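Workshop notebook, April, bench 3

Started at half past eight with the lime putty. The tub that came over from Plosbridge has been sitting under its inch of water all winter and it is lovely stuff now, like cold cream cheese (don't eat it). I drained off the top, knocked up enough for the Wetmont test panels and put the lid back on properly this time. Whoever opens it next, please keep the water over it!

The job at Wetmont is the back wall of the wash house. The old render has gone hollow from the door to the downpipe and somebody patched it with cement years ago, so the brick behind has been holding damp ever since. We've agreed to take it back and redo it in lime, and what I'm trying to settle is the sand. The Naltik sharp sand is the one I like to use, but the last delivery had a lot more fines in it than I'm used to. I washed a jam jar of it and left it on the sill over lunch — a good fat layer of silt on top. I'll sieve a bucket tomorrow and see what I'm left with.

Mixed panel 7 at 3 to 1 with the sieved stuff left over from last month. It went on beautifully, then sulked on the left side where I hadn't wetted the lath enough. My own fault, I was chatting. Scratched it up, misted it, hung damp hessian over the lot. 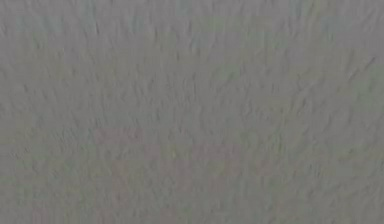

Hair next. We've got goat and we've got the bag of synthetic, and I know what everyone in here thinks of the synthetic, but it does tease out without those horrible clumps. I did a batch of each and dropped a trowelful off the hawk to see how it hung together. The goat held on longer. The synthetic broke clean and landed on my boot. I'd still use it for small patches if we're in a hurry, and I'm happy to argue about it over tea.

Stock check while the kettle was on: some 200 litres of putty left, which sounds like plenty until you price up Wetmont. The order number for the next lot is 2889, written on the board too, and it needs chasing because I've heard nothing back. We're also nearly out of hessian, and the good mister has lost its nozzle again. Has anyone seen it? It was by the sink.

Went back to panel 7 at ten past four and pressed a thumb in near the top. Still soft, and no cracks I could find except one hairline by the left batten, same place that sulked. I've pencilled round it so we can see if it grows. Re-wetted the hessian, left the window shut, heater off.

To do: sieve sand, chase 2889, cut lath for panel 8, find nozzle.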